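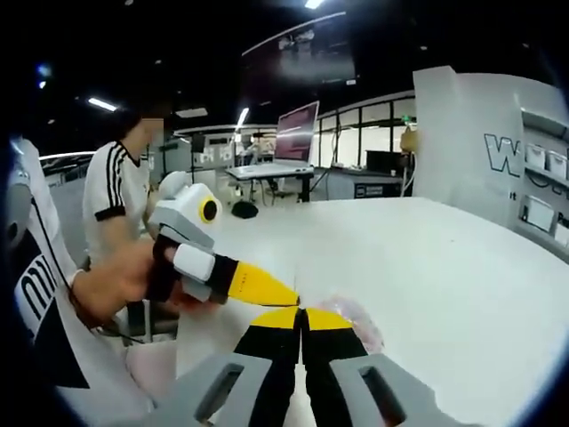 Call for Visitors: Sit In on a Gripper Demonstration and Tell Us What You Don't Believe

Home | Projects | Visits | Get Involved | Contact

Cadgate is looking for 16 people to attend an open afternoon at the Voden workshop in August and to write down, in plain words, what they think they saw. You will be paid for your time. You do not need to like robots.

We are a small consumer testing group. Over the past year we have been to 11 demonstrations of automated handling equipment, and most of them had the same trouble. The visitors clapped, the host talked about the future of work, and the questions that mattered (how often does it fail, who resets it, what does it cost to run) got a smile and a brochure. Voden says its visit will be different. We would like people in the room who are willing to check.

What the afternoon involves

The session starts at 1 p.m. and runs until 4:30. Staff will work at a white table with hand-held grippers, the kind with two long yellow-tipped fingers, and you will be able to stand close. Voden's claim is that handling done by people with these tools can be used to teach a robot arm the same jobs. The arm, called Flasside, is promised for the second half of the visit. If it doesn't run, we want that in your notes too.

Each visitor fills in a form during the session and a longer one within two days. Please don't compare answers with other visitors before the second form is in.

Who we want

- Adults who have done packing, sorting, kitchen, laundry, warehouse or bench work for at least a year. Current or past work both count.
- People comfortable asking the same question twice when the first answer was vague.
- A few people with no hands-on background at all, for comparison.

We can't take anyone who works for Voden or for Hiebert, which supplies parts to them, or anyone who owns shares in either. Engineers may apply but will get no more than four of the places.

Pay and practical matters

The fee is $40 an hour, including the time for the second form, which takes roughly 30 minutes. Travel inside the county is refunded with receipts. Voden is lending the room and has no say over who we pick. It will see our report on the day it is published and no sooner.

The floor is level and chairs are available, but much of the visit is spent standing. Tell us if that is a problem and we will arrange a seat near the table. Closed shoes, please.

How to apply

Send a short note through the contact page with your work history and one thing a machine was supposed to do for you that it didn't. A paragraph is plenty. We don't need a resume. Everyone who writes will get a reply, including those we turn down.

11 comments | 40 shares

Contact Cadgate | Privacy | Copyright Cadgate, all rights reserved | Back to top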